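4.3 Wear on bin floors

Bins are bought by volume and retired by mood. Of the 151 metal bins surveyed across the Wurkach and Gasholm stores, 33 had been withdrawn for reasons recorded only as "tired". We therefore looked at the floors, where a bin keeps most of its biography, and scored each for scratches, smears and worn patches.

Agreement between the 2 scorers was good for scratches and poor for smears, which one of them regarded as dirt. Cleaning settled the matter in some cases – and added fresh scratches in others.

Floors scored far worse than walls at both sites. Figure 3 shows an open grey bin with flat walls, a sloping inner panel and a floor covered in fine scratches, cloudy smears and darker patches.

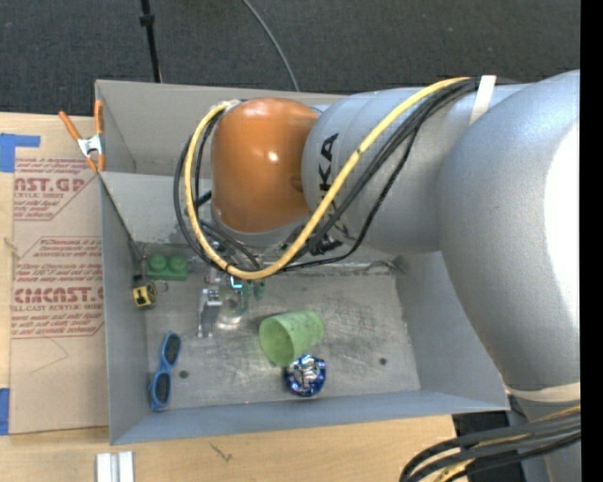
Figure 3. Open metal bin on a wooden tabletop.

None of this marking appeared to trouble the contents. Small parts sat as contentedly on a scuffed floor as on a new one, and we found no case for early retirement on looks alone.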